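Ridex gray bin, large - review after a year or so of hard use

Rating: 4 out of 5

Quick one, I've got stuff to unload. Bought two of these in July from Lorente, one for the shop and one for home. The home one went to my sister inside a week so this is really about the shop one.

What it is: big gray rectangular bin, tall back, low front. That's the whole pitch. You throw things in from the front and the back stops them going over the other side. Sides slope up to meet the back so you don't bang your elbow reaching in. I had a Grurkau before this, same height all the way round, and I hated it. Always leaning over the edge on tiptoe to get the one thing at the bottom.

Price. Not cheap. The Fonum is less money and looks the same in the listing but the front is higher and the floor flexes when you load one end. Sent it back. Return took 6 weeks, don't get me started.

Good stuff:

Low front. Already said it, saying it again. Best thing about it.

Heavy. Stays where you put it. Ours sits up on the work tables and hasn't walked anywhere.

Easy to wipe out. Brush first, then a damp rag, then leave it alone. Dish soap is fine. I tried a degreaser once and it left a haze so maybe dont.

Not so good:

Scratches. Oh boy does it scratch. The pale part at the back is the worst, every mark shows. If you want it to look new you'll be dissapointed by the second week. Floor goes cloudy too. Doesn't bother me, bothered Montserrat Aguirre a lot, she shares the shop with me and likes things nice. She wanted to put a rubber mat in. We tried it. Mat curled at the corners, crumbs went under it, mat is now by the back door.

No handles. Two people to move it, or one person and a lot of bad language.

Instructions were one sheet, no English on it. Didn't need them. Still.

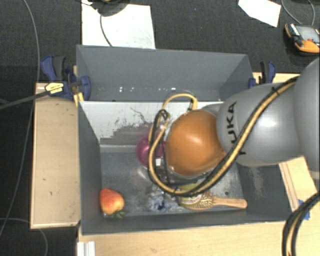 Can you get the scratches out?

Light ones fade with a white scrub pad and soap, going in one direction, but anything you can catch a fingernail on is there for good.

Customer service, since people always ask. Emailed Ridex over 2 scuffs that were there out of the box. They offered a partial refund or a swap. Took the refund, the scuffs were nothing next to what we did to it later.

Size: measure your table first. I mean it. I measured the opening and forgot the back slopes, had to pull everything away from the wall to get it to sit right. Order number ended in 979 if anyone at Lorente is reading, you still owe me the second set of feet.

Would I buy again, yes, for a work space. For a living room or anywhere people look at it, no, get something prettier and softer. One star off for the scratching and the missing handles.

Updated 15 August 2022: feet came. Wrong size.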